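Cerilwood Residents' Association
Minutes of the general meeting, April 20, 2019
Tusgate Hall, small room

Chair: Ans Meijer
Minutes: Blair Gillies
Present: 13 members. Apologies received from the Geddes Street households.

1. Minutes of the last meeting
Approved with one correction. The gate on the north path is to be repainted by the county, not by the association.

2. Parking on Geddes Street
Cars are still being left across the hydrant by the corner. The chair has written to the county again and has had no answer. Members asked for a painted curb. Blair Gillies will call the roads office and report back.

3. Storm drain
The drain behind the Trevov lot backed up in the last heavy rain and water reached two garages. The lot owner says the grate is on county land. The county map shows it inside the lot line. Agreed to send both parties a copy of the map and ask for the grate to be cleared before September.

4. Dues
Dues stay at $60 per household. Seven households have not paid for this year. Reminders will go out with the newsletter. A proposal to add a late fee was discussed and put to a vote. It failed, with 3 in favor.

5. Yard sale
Will be held in September on the green. Tables must be brought from home. No food sales this time, as the permit was not applied for.

6. Hall kitchen
Members discussed colors and finishes. Dark gray cabinets with a pale marble-look countertop were preferred. Opinion was split on a dusty-rose wall. No decision on cost until two quotes are in.
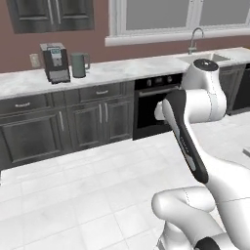

7. Any other business
The streetlight at the top of Tusgate Lane is out again. Ans Meijer will report it. A member asked that dog owners use the bin by the green.

Meeting closed. The next meeting will be in September, same room.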